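Search this project Search Clear

Plindholm baby clothes notes

February 5, 2025, by Yuen

Hi! I keep this README next to my folding and mending notes for baby clothes. There are 657 entries so far, one per garment, and I'm hoping to hit 800 by spring (we'll see, the socks are slow).

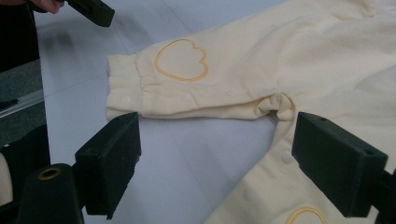 Cream garment with yellow-orange stitching, laid out on the table.

I file anything like this under "one-piece, light". Snaps get their own column, and so does decorative stitching. Please don't merge those two, I did once and it took ages to undo!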